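4. Linking the Kilisholm registers: what the matches are worth

4.1 The problem with a good match rate

Most published work on linking parish registers to later civil records reports a match rate and stops there. A high rate is treated as a sign that the method is sound. We do not share that confidence. A match rate measures how often a procedure was willing to join two records, and a careless procedure will be willing very often. In a parish where a handful of given names covers most of the baptisms, almost any child can be found a plausible adult somewhere in the next generation's books.

The Kilisholm registers are a fair test of this worry. The parish was small, the clerks were mostly consistent, and the books survive without major gaps. If automatic linking can be trusted anywhere, it should be trusted in a place like this. The neighboring parish of Ilness, with its damaged burial book and its habit of entering mothers without surnames, is harder and is used in this section only for comparison.

We drew 500 baptism entries from the Kilisholm books and ran them through Sadico, the linking program used in the earlier parts of this study. Sadico compares names by sound and spelling, compares stated or implied ages, and gives each candidate pair a score from zero to 100. The program's own notes suggest accepting anything that clears the default cutoff. We were unable to find any account of how that cutoff was chosen, and the value seems to have been carried over from work on city directories, where people are listed with street addresses. A baptism register has nothing of the kind.

4.2 Reading by hand

Each proposed link was then read by hand against images of the pages. Two readers worked apart from each other and did not see the score. They were asked to place each link in one of four groups: supported, possible, unsupported, or contradicted. A link counted as supported only if something other than the name and age spoke for it, such as a named parent, a named farm, or a witness who appeared in both entries. This is a stricter rule than most genealogists use at home and a much stricter one than most online trees show any sign of.

Readers were told to ignore any tree, published or private, that already contained the person. This instruction caused some grumbling, and we think it was the most useful one we gave. Trees copy one another. A claim that appears in a dozen of them may rest on one guess made long ago by one person, and the copying leaves no trace that would let a later reader see it. Counting trees as if they were witnesses is a mistake we have made in our own past work.

Disagreements between readers were talked through with the page images open. Where agreement could not be reached, the link was placed in the weaker of the two groups. Some colleagues have told us this is too harsh. It may be, but the other choice is to let the more hopeful reader win.
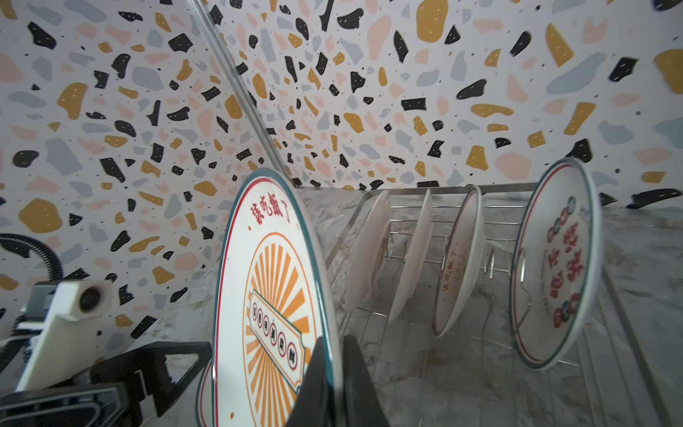
Figure 4. Decorated plate with a teal rim.

4.3 The Coetzee entries

The family entered as Coetzee gives the clearest picture of what goes wrong. The name is rare in the parish, and a rare name is usually thought to make linking safe. Sadico thought so too, and gave these pairs some of its highest scores. It proposed 22 links between Coetzee baptisms and later marriage or burial entries. On reading, 12 of them were supported. The rest were not.

The trouble lies in how the program treats rarity. A rare surname raises the score of every pair that shares it, on the reasoning that two people with an unusual name are unlikely to be different people. That holds when the whole population is considered. Inside a single family it fails completely, and inside a single family is exactly where the difficult choices are. Brothers named sons after the same grandfather. Cousins of nearly the same age carried the same first name and lived on adjoining farms. A child who died was often followed by a sibling given the same name, and in at least one Coetzee household the program joined the first child's baptism to the second child's marriage. The burial entry that would have ruled this out was in the same set of records. It had been linked to somebody else.

We checked whether raising the cutoff would remove the bad links. It removed several, along with a number of good ones, and the worst error in the group stayed in place because its score was close to the top of the scale. Moving a cutoff up and down can only help if the score is telling us something about truth. Among the Coetzee entries it was mostly telling us about spelling.

Spelling itself deserves a note. The clerk who kept the earlier book wrote the surname the same way each time, while his successor used several forms, sometimes two on one page. Sadico handled this well, and we give it credit for doing so. The sound comparison brought together forms that an index search would have missed, and a patient searcher working from a printed index alone would have lost those entries. Our complaint is with what happened afterward, when a useful list of candidates was turned into a set of answers.

4.4 Ages, and why we distrust them

Stated ages are given real weight in most linking programs. In the Kilisholm burial book they should be given very little. Ages at death were supplied by whoever happened to be speaking to the clerk, and old people in particular seem to have been rounded upward. The marriage entries are not much better. A bride's age is often missing, and where it is present it sometimes disagrees with her baptism by enough years to make her a different person, although the named father and farm leave little doubt that she is the same one.

A program that punishes such a gap will reject a true link and then go looking for a replacement. We saw this happen more than once. The replacement was usually a cousin whose age happened to fit. Some of the neatest links in the file, with every number in agreement, were wrong in this way, and both readers said they had come to feel uneasy when everything lined up. We would not make a rule of that feeling, but we understand it.

Baptism dates raise a smaller problem. The usual practice is to treat baptism as a stand-in for birth, with a short delay. Kilisholm families living on the far side of the water seem to have waited for better weather, and March brings a cluster of baptisms in which children of quite different ages may have been carried to church together. Where the clerk wrote down a birth date as well, the delay can be seen. Where he did not, the age is a guess, and any later calculation that uses it is also a guess, however many decimal places it is given.

4.5 Comparison with Ilness

One might expect the Ilness books to do worse on every count. They did produce fewer links, and the program's average score was lower. Yet when the readers worked through them, they were less often misled. The poor state of the burial book meant that many false candidates were simply absent, and the lower scores kept a good deal of weak material below the cutoff. The result is an odd one: the better preserved parish gave the program more chances to be wrong while looking right.

We are wary of making too much of this. Two parishes are not a survey, and the missing pages at Ilness may well be hiding people who would have changed the outcome. A false link that cannot be shown to be false still sits in the file. It is also possible that our readers, knowing the book was damaged, were slower to call anything contradicted – we asked them about this, and neither could rule it out.

4.6 What can be claimed

It would be easy to end by asking for a better score. Several groups are working on that, and some of the newer methods learn their weights from links that people have already checked. We have doubts about these as well. The checked links used for training are often drawn from user trees, for the plain reason that user trees are plentiful and careful readings are not. A method trained on other people's guesses will learn to guess in the same manner, and will then be tested against more of the same.

For the Kilisholm material we have kept the supported links and set aside the others, including a number that we privately believe. The set-aside links are listed in the data file with the readers' notes, so that anyone who knows the families from other sources can take them up. All figures given in Section 5 rest on the supported links alone. Readers who compare them with the totals in earlier studies of the parish will find ours lower, and should bear in mind that the earlier studies do not say how their links were checked, or whether they were.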